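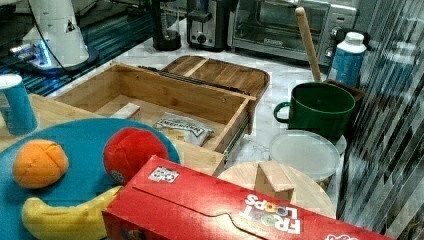
A toaster and a toaster oven at the back of a countertop.

Karkdale to host ground station for Tarkaria satellite

Engineers at the Mac Carthaigh Space Center have selected a site outside Karkdale for the ground station that will receive data from Tarkaria, a small Earth-observation satellite due for launch in March.

The station will use a dish antenna 3 meters across, mounted on a concrete pad at the edge of a former airfield. Tarkaria has a launch mass of 223 kilograms and will fly in a near-polar orbit. Its main instrument measures soil moisture over farmland and transmits stored readings during each pass.

A backup receiver at Hosutville, 395 kilometers to the south, will take over if the primary link drops. Both sites will record raw signal data before decoding — a change from the center's earlier missions, which kept only decoded files.

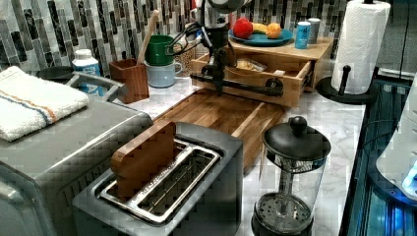
Toaster with a slice in the left slot, beside a French press.

Acceptance tests on the antenna drive are scheduled for January. The test plan calls for 2000 pointing cycles, including runs at the highest slew rate and restarts after a simulated power loss. The center will then track satellites already in orbit to calibrate the receiver.

Data from the first months will be held for checking before general release. Universities may apply for early access through the center's mission office, and applications close in February.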